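### 3.2 Materials and build task

Each participant built at a marbled gray work surface set against a paneled wall. Bricks were toy building bricks in red, blue, yellow and white. The model to be copied had a blue base, a stepped yellow section and a white brick on top. Navarro and Iwasaki ran all 72 builds, with 11 minutes allowed for each. 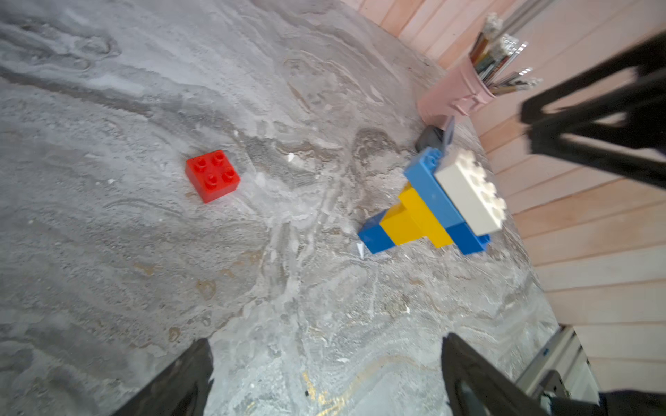 *2 min read*

**Figure 2.** Stacked bricks, with a single red 2x2 brick set apart from them.

We scored a build as complete when every layer matched the model in color and order. Bricks left on the surface were logged separately and did not lower the score. Two raters worked from the same sheet and disagreed on 7 builds, mostly over how far the long blue brick could be turned before it counted as misplaced. Llewellyn settled these cases.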